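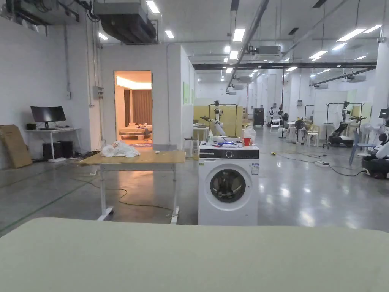 *Laundry corner, washer and wooden-topped table*

**Teleop catch-up, Sunday, 10 am**

Me (minutes), Titilayo, Femi.

- Titilayo wants 100 demos of the cloth fold for Andari. We've got 29 -- bit of a way to go, I reckon!
- Femi's keen to guide the arm by hand for the washer door and keep remote control for the folding. I said righto, but log them separately (last month's mix-up did my head in).
- Stuff on top of the washer stays put until the door demos are finished. Agreed.
- Grip colour on the Stemus controllers -- parked again.

**To do:** Femi to record 10 door demos, me to label them. Titilayo to ring Olaniyan re: spare leads.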